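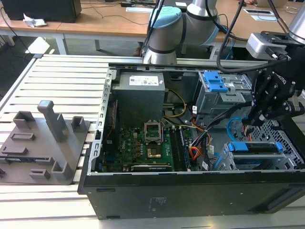
The Onda disassembly cell is a bench-mounted system for taking apart end-of-life desktop computers, offered by Gakau to refurbishers, recyclers and technical colleges. It is shown in operation at the Hovenov demonstration hall each August. Visitors see the cell at work on a standard office tower laid on its side with the side panel removed, so that the arm reaches the memory modules, power cables and drive cage from above. The slatted aluminum table accepts fixture plates, which can be moved as the size of the computer requires.

Demonstration program
Each session lasts 3 hours and is led by Kamlesh Bhatia, applications manager. The morning part covers drive and memory removal; the afternoon part, from 1:30 p.m., is reserved for questions on cable handling and operator training. Visitors may bring one computer of their own for a trial. Units must be free of customer data and must be delivered to the hall desk before the session begins.

Supply
Order number: 1448
Fixture plate set: order number 323
Spare finger set: order number 139
The cell is supplied with an arm, a gripper, a wrist camera and a worktable. Installation is carried out by Cropper, our service partner.

Places at the demonstration are free of charge and must be reserved in advance. Requests for group visits should be addressed to Barry Whiteley at the Gakau sales office.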